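Two arms, one bowl: how far along is the kitchen robot?

Celeste Leiva has a spreadsheet with 734 rows. Each row is one attempt by a two-armed machine to do a piece of kitchen work, and each has a column marked "intervention," which records whether a person had to step in. She runs evaluations at Rundo, a small company that tests manipulation software on household tasks and sells the results to the teams that write it.

Asked whether machines can do household chores yet, she wants the verb defined first.

"If you mean can an arm pick up a bowl, yes, and it has been yes for a long time," she says. "If you mean can I leave the apartment at eight in the morning and come home to a cleared table, no. The gap between those two is where all of the work is."

Rundo scores at the level of the chore. Clearing a table is broken into grasps, carries and placements, but the published figure counts only complete runs, start to finish, with no human contact. Leiva says clients often ask for the step score as well. She supplies it, on a separate page.

"A step score of 95 percent looks like a product," she says. "Put 20 of those steps in a row and work out what you have. It's a bit better than one run in three."

The arithmetic assumes that errors are independent, and she is quick to say they are not. A bad grasp early in a run tends to produce a bad placement later, and a bad placement blocks the next reach. A machine that can notice the first error and repair it will beat one with a better step score and no recovery behavior. Rundo began logging recovery separately in December, after a client's software kept closing its fingers on air and carrying the air to the sink.

Yao-tsung Ho designs the task sets. He came from Suroreck, where he spent nine years on packing lines, and he is more positive about shop-floor work than about kitchens.

"On the line I could specify the tray. I could specify the light," Ho says. "If the part came in crooked, I would go upstream and fix why it was crooked. In a home you don't get an upstream."

He puts shop-floor chores in two groups. Moving known parts between known positions is settled. The second group, which includes restocking mixed shelves, wiping down benches and sorting returns, looks much more like housework, and he says it fails for the same reasons. At Engebretsen, a distributor that ran a restocking trial with Rundo's task set, the machine handled boxes well and bags poorly. The trial covered 400 items and was not extended.

The kitchen tasks use ordinary dishes. Ho buys them from wherever is closest and does not keep the receipts, so that a set cannot easily be bought again and trained against. Bowls are in nearly every task. A wide, shallow one is a fair test, he says, because the rim offers many possible grips and most of them tip the bowl.

"People use the thumb on the inside and then adjust without thinking about it," he says. "A gripper picks a spot and commits. If there's a second arm, you can correct, but now you have two arms that need to agree on where the bowl is."

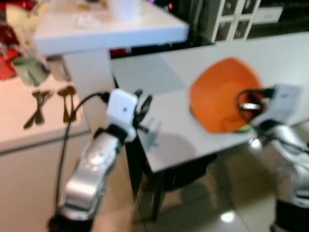 Both arms at the table, with one gripper at the rim of the orange bowl.

Two arms bring planning costs of their own. Each has to stay out of the other's way, and the cables have to be accounted for too. Leiva says a cable is rarely included in the model the planner uses to check for collisions.

Speed is the other complaint. Rundo allows up to four times the human time for a task before marking it failed. Leiva considers this generous for dishes and irrelevant for laundry, where she thinks people would accept an overnight job.

The company's next set, called Tirkance, will run to 4000 attempts and will move the same chores between kitchens with different counter heights. Ho expects scores to drop.

"They should drop," he says. "If they don't, I made it too easy."

Leiva will not give a year for the unattended cleared table. She will say which chores she expects first: loading a dishwasher from a fixed counter, then wiping a flat surface, then putting away dishes that have assigned places. Cutlery comes well after that. Forks are thin, they lie flat, and they overlap. Her current protocol scores them separately.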